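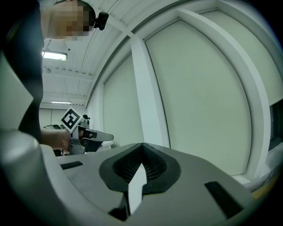

Re: [smallboxes] Warken 6 fan noise after BIOS update

5 November 2022

Lesia Yurchenko wrote:
> I updated both of my Warken 6 boxes to BIOS 1416 and the fan now
> runs all the time, even at the desktop. On 1082 it was silent.
> Is there a setting I missed, or should I go back?
> They sit on top of a metal cabinet, if that matters.

Lesia,

There is a setting. 1416 resets the fan profile to Full when it installs. Go to Hardware Monitor, change it to Quiet, then save and power off completely. A restart is not enough on mine – the old profile stays until the box has been unplugged.

I would not go back to 1082. It has the bug where the second memory slot drops out after sleep, and the Marchand 4 GB modules seem to hit it more than others.

If it is still loud on Quiet, check the fan itself. Adaswood sells the replacement as a Flustex part, and the connector fits without an adapter.

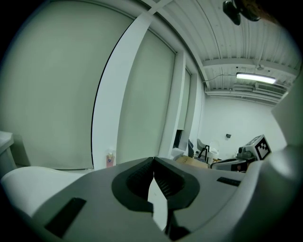
The metal cabinet does matter, though less than the BIOS. The feet on the Warken are hard plastic and pass the fan vibration straight into whatever is underneath. I swapped mine for rubber and the hum went away. Smooth rubber slid around when I plugged in a cable, so get something with a grip to it, like the fine ridges on the inner faces of those black rubber jaws. Keep the feet clear of the bottom vent.

Let the list know what the fan speed reads once you are on Quiet.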